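Nomine: a word list for naming flower arrangements

Hi! Nomine is a plain text list of names people give to bouquets, wreaths and table pieces, plus a small script that picks one for you. I started it because I kept calling everything "Spring Thing" and my sister finally told me to stop.

What's in the folder

names.txt has one name per line, all lowercase. notes.txt has whatever I know about where a name came from (sometimes a lot, sometimes just "heard at the Tremham market"). pick.py prints a random name, or 7 of them if you add --week.

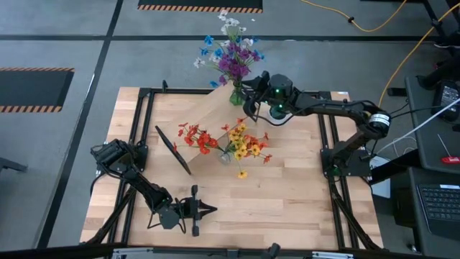 Names are sorted by mood, and yes, the moods are mine. "Sulky" has 17 entries and is my favorite by a mile. "Cheerful" is still thin, so please send more of those!

How to use it

Put everything in one folder and run python pick.py. You need Python 3 and nothing else. If you want only one mood, type it after the command, like python pick.py sulky. Spelling counts, sorry. I keep meaning to fix that.
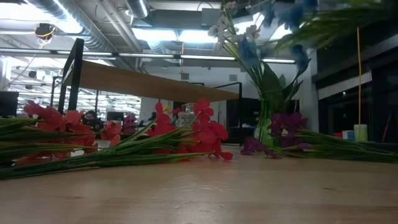 Where the names came from

Most are from old shop tags that Tamara Melnychuk typed up over a very long Sunday. She also did the whole Hrynyshyn batch, which came from a box of handwritten cards, and where she couldn't read a word she put a question mark. I left those in. A few are from my own notebook, and you can probably tell which ones (they rhyme).

Known problems

There are 2 entries for "judis" because one is a bouquet and the other is a wreath, and the script treats them as the same thing. Accents got lost when I moved the list off my old laptop. Some names are a bit rude in other languages, so check before you print a sign.

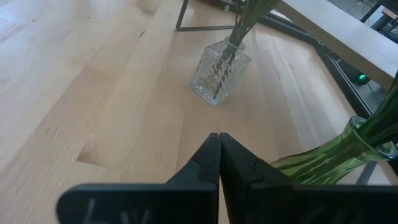
Adding names

Open an issue or just send me a line with the name, the mood and where you heard it. Please don't send shop names that are still in use. New ones usually go in at the end of the month, except in August, when I'm away.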